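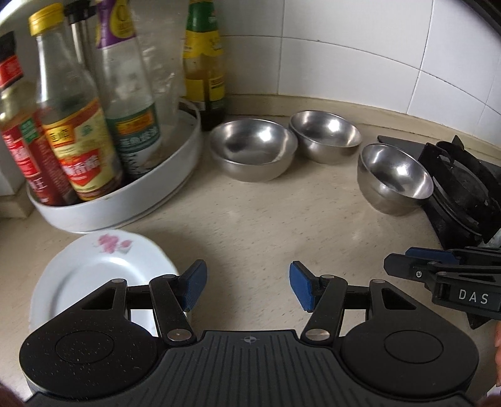 Shop > Kitchen Automation > Hand-Held Tools > Gurico Paired Grippers

Search all products Go

Gurico Paired Hand-Held Grippers

Item 3796. Sold as a pair. Stocked by Prutico.

Let's get the sales question out of the way. If you want a machine that puts your dishes away, we don't sell one, and we would be careful with anybody who says they do. The Gurico pair is held and worked by a person. You squeeze a trigger, two jaws close, and a camera records what the jaws did. The recordings go into training software that may, some day, let a robot arm do the same job without you. We stock the tool because labs and small shops ask for it. We make no promise about the "some day."

What it is good for

Recording short, close-up chores at a counter: moving bowls, stacking, shifting things on and off a plate. The jaws are narrow enough to go down inside a bowl and take hold of the wall, with one side in and the other side out. Stainless steel bowls make a decent first task. They are hard to break, and they are also shiny, which gives vision software plenty to get wrong.

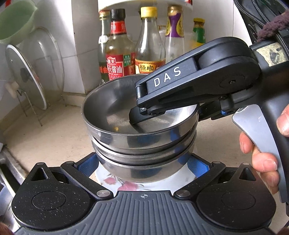

What it won't tell you

A person can stack three bowls next to a crowd of sauce bottles and a stove without a thought. Getting that on file shows that the person can do it through a pair of jaws. Whether a robot can repeat it in a different kitchen is a separate question, and most of the demo reels we get sent skip it.

We ran a small trial of our own at the Lowther workshop. We recorded 415 takes of bowl handling, threw out the bad ones and kept 272. The arm we trained on them did fairly well at the counter where the takes were made. We moved it to a second counter with different bowls and it mostly pushed them around. Our view is that shop-floor bin work is closer to ready than kitchen work, and that neither is close enough to plan your staffing on.

Before you order

- Expect to record at least 200 takes per chore before training is worth trying. One chore means one chore: stacking does not cover unstacking.
- Hands get tired. Swap operators often and keep notes on who recorded what.
- Wipe the finger pads between sessions if you work around oil or sauce.
- Robot arm, training software and computer are not included.
- Returns are accepted on unused pairs only.

Ask us for the trial notes before you spend the money. We send the failed runs along with the good ones.

Page updated 8/28/26

Related items
Wilow Spare Finger Pads
Wilow Trigger Spring Kit
Gurico Carry Case, Two-Gripper
Prutico Practice Bowl Set
Lowther Trial Notes (download)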